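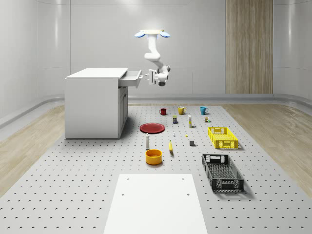 Iida Salminen

Fri 17 January

Search products Search Go

Geston Soft-Close Drawer Runners, Full Extension, Pair

If you have ever had to empty half a drawer onto the kitchen floor to reach the one thing at the back, you already know why I get so excited about full extension runners! The Geston has been in our shop longer than I have, and it is still the one I bring out when a customer comes in with a kitchen drawer that sticks, sags or slams (and quite often does all three before breakfast).

These are side-mount runners with ball bearings, sold as a left and right pair with screws in the bag. The drawer comes all the way out of the cabinet, so the back corners are as easy to get at as the front ones, and the last bit of closing is done for you, gently. I put a set in my mother's sewing cabinet in December and she has been opening and closing the thread drawer for visitors ever since.

Before you order, please measure the inside depth of the cabinet, from the back of the face to the back panel. Don't go by the old runners, which may have been the wrong size to start with — mine were, and I had blamed the drawer for years. You also need a half inch of clear space on each side of the drawer box. If yours is tighter than that, have a look at our Tavix undermount runners, which fit beneath the box and stay out of sight when the drawer is open.

Length: 20 inches
Load: up to 20 pounds per drawer
Finish: zinc
Item number: 258

Fitting is a one-person job with a screwdriver, a pencil and a small level. Fix the cabinet halves first and check them with the level, then screw the other halves to the drawer box using the slotted holes, so you can still nudge things up or down. Slide the drawer in, try it a few times, and only then put in the last screws. Ulla Miettinen at our counter likes to rub a little candle wax on the screw threads before driving them into old hardwood, and I have picked up the habit from her.

Please don't oil the bearings. They come greased, and extra oil only collects crumbs and dust. A wipe with a dry cloth now and then is plenty.

Runners can come back to us unused, in the bag, with all the screws. If you're still unsure about size, send us your measurements with the order and we'll check them before anything gets packed.

Last updated by the shop in January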